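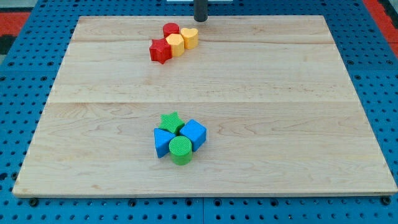 Shape blocks on the maple board, red and yellow at the back, green and blue nearer the front.

Workshop tips: sharing a bench with the sorting arm

The arm on the Colldale bench has taken over most of the block sorting, and the hand work has changed with it. Samina Lodhi collected these notes from both shifts in June.

Put the board back in the same spot every time. The pegboard holes make a good ruler – count holes from the edge and write the number on tape.

Wipe the board with a barely damp cloth before a run. Dust on pale maple is hard to see, and blocks slide on it.

Leave a clear gap between color groups. If two groups drift together, pause the arm and move them apart by hand. Don't reach in while it is running, even for one block.

Turn over a few blocks from each tray and feel the edges. The arm doesn't notice a burr on a heart or a star. People used to catch these while sorting, so now it has to be a job of its own. We check 17 per tray of 200.

Swap jobs at the break. Watching the arm is more tiring than sorting was, mostly in the neck and eyes. A stool at elbow height helps.

Write stops down as they happen, with the time and the shape. Cylinders and triangles get separate columns on the Clunembridge sheet.

Keep up your hand sorting. Everyone does one tray a week without the arm, and new starters do around a dozen before they learn the controls.

Spare tape and cloths are in the drawer under the bench.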